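Workshop notes: the right arm, again

Readers of this newsletter will remember that in July we promised the simulated house would be "up and running shortly." It is up. It runs for stretches. In between, Cletus Marchetti sits in front of it with a mug of tea and the expression of a man whose plumber has stopped returning calls.

The machine in question is Kotine, our two-armed robot, which so far exists only as a model on the Ganwood server. People assume that a robot made of numbers needs no maintenance. Those people are welcome to come in and recalibrate it. The joints can't wear out, but the settings file can, mostly through being edited by four of us who each know best.

This month's trouble was the wrist cameras and the grippers disagreeing with each other. Kotine would be told to hold both grippers open and level, and the right one would settle 6 degrees off from where the log said it was. On a table this hardly matters. In a hallway with an open door in it, it matters quite a lot, and most of all to the door.

Cletus's fix was to stop testing in the big empty room, where everything passes, and park the robot in the corridor of the Monti house model. It has a door, a mat and a bathroom at the far end, and very little room for excuses. Each run begins with the arms forward and both grippers empty. He checks the views, nudges an offset in the file, reloads, and does it again. He did it 39 times. We know because the log is numbered and he read us the number.

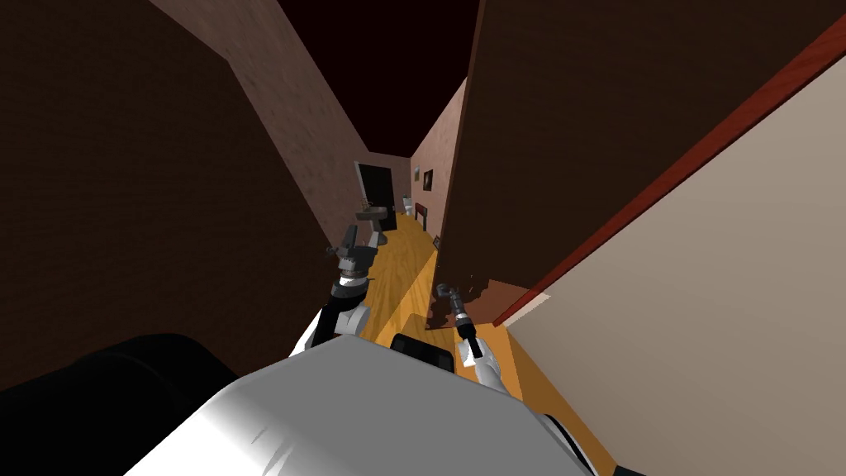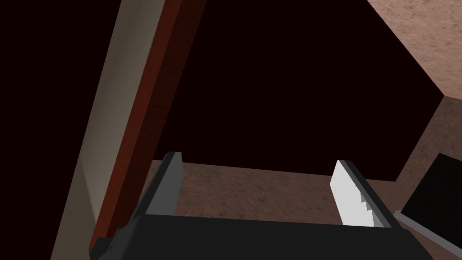 Kotine at the Monti house: the corridor with both arms out (first), and a gripper up close with its fingers open (second).

The culprit was a mounting angle, entered once in degrees and once in radians, by persons who have agreed to share the blame. With that put right, the wrist offset dropped to 2 degrees, and the rest went when Cletus deleted a "temporary correction" dating from the Prurow demo. He would like it known that he did not write it. He would also like it known that he has found who did, and that they are buying lunch.

For anyone who takes a turn on the model, the setup routine is now as follows. Load the house first and the robot second. Zero both arms before touching the grippers. Open the grippers fully, then compare the logged finger positions with the wrist view, left and then right. If they disagree, write it down and tell Cletus. Please don't fix it yourself. That is how we got the temporary correction.

A full check takes 10 minutes if the server is in a good mood. Save your settings under a new name with your initials in it, and leave the file called FINAL alone, along with FINAL2 and FINAL_use_this_one, until we work out which of them the robot has been reading.

Next on the list is the door itself. Kotine is supposed to push it shut without dragging the arm along the frame, and the betting sheet is pinned up by the kettle. Cletus is not allowed to enter.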